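**Jastmont opens its Kamata hall to visitors for the Skekard demonstration**

Kamata, 25th November

Jastmont held an open day at its training hall in Kamata, where visitors could see how household tasks are recorded for the Skekard project. The company had invited neighbors, students and partner firms, and 100 places were offered. All of them were taken before the doors opened.

Skekard collects the movements of human hands at everyday work. An operator holds a gripper in each hand, and the cube markers on the grippers let the software follow their position. The recordings are later used to teach robot arms the same tasks. Since September the team has recorded 643 sessions, most of them cleaning and tidying work.
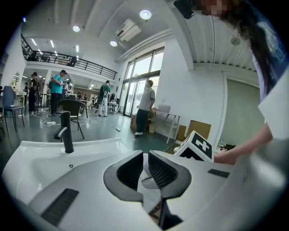
The program of the day had 2 parts. In the morning the engineers explained how a session is prepared, from the charging of the grippers to the check of the markers. In the afternoon the visitors were free to walk in the hall and to put questions to the operators during their work. The washing station received the most questions. Many guests wished to know why a sink is difficult for a robot. The engineers answered that a sponge changes its shape when it is held, and that a white basin gives the software few points to look at.

Toshio Imai thanked the guests in a short speech and said that the company will continue to work with the doors open as often as the schedule allows. 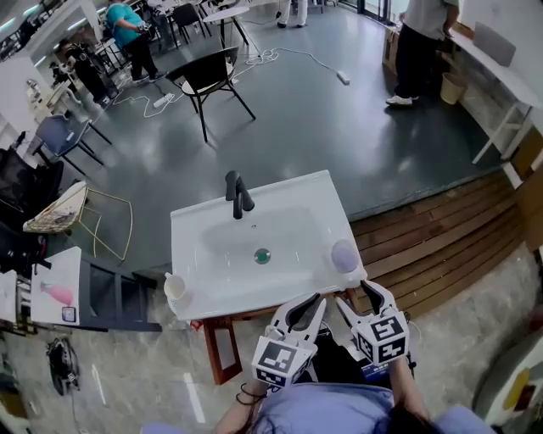
Kumiko Sekiguchi remarked that she had expected to see robots working alone, and that she found it more interesting to watch how much patience the people need. She asked that next time the visitors may try the grippers themselves for a longer time.

Jastmont is now preparing a second open day together with its partner Fendarance, which will present its own software for sorting the recordings. It will again have 100 places. The date will be announced by the company when the hall schedule is fixed. Schools that want to come as a group are asked to write to the Jastmont visitor desk in advance and to give the age of the students.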